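Camum bench notebook
Club build season, dosing task
7th July

Task sheet for the Fumport round says: pick up a bottle, dispense 60 g of liquid into a cup on a scale, put the bottle down, touch nothing else. The students read this in April and called it the easy one. We have been on it ever since.

Bottle is the yellow squeeze type with the tip on one end and opinions on the other. Squeezing is fine. Finding out where the tip went after the squeeze is the project.

Taped rules for today, copied off the whiteboard before someone wipes it: fresh brown paper down, scale zeroed with the cup on, one arm works and the other stays out of the way, hands off the table once the run is called.
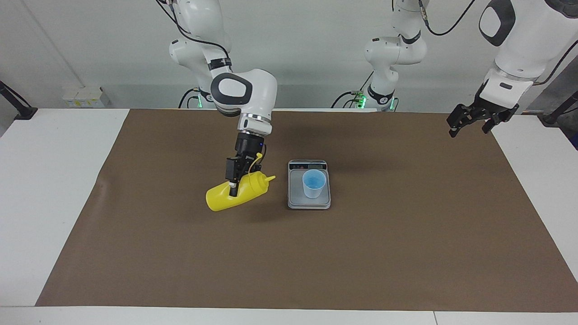

Grip height

Two schools of thought in the club. The Sandex faction (named after the sandpaper they want to glue to everything) says grab the body in the middle, where there is something to squeeze. The Kos faction, named after the script they wrote, says grab close behind the cap, so the tip moves less when the wrist turns. Both have drawn diagrams. Neither has labeled an axis.

Agreed to try each grip 9 times and write down the scale reading, including the embarrassing ones. Log file is run 1314, same folder as usual. Please stop renaming it "final".

Note for whoever edits the pose file next: the approach has to clear the rim of the cup with the bottle level, and only then tilt. Tilting on the way over is how we got the stain on the old paper.
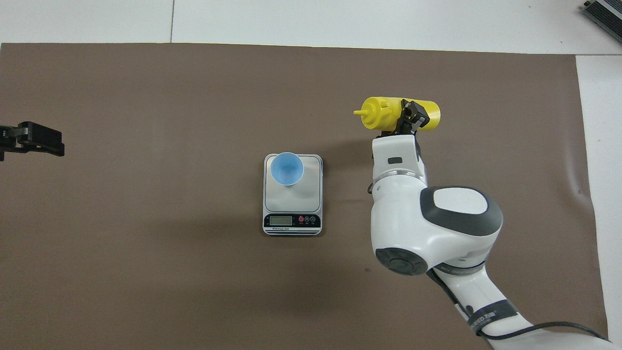
The wait after the squeeze also needs a number. Right now it's 2 seconds, chosen by a student who was hungry. Drips keep landing after the script has read the scale and declared victory, so the logged weight and the real weight disagree. Try longer waits and read the scale last.

Still open:
Grip force. Same value for a full bottle and a nearly empty one can't be right.
Spare cups. Ask who has the sleeve of them.
Someone put the good tape back in the wrong drawer again. I have a suspect.

Next session starts with the Kos grip, by coin toss. Sandex has asked to see the coin.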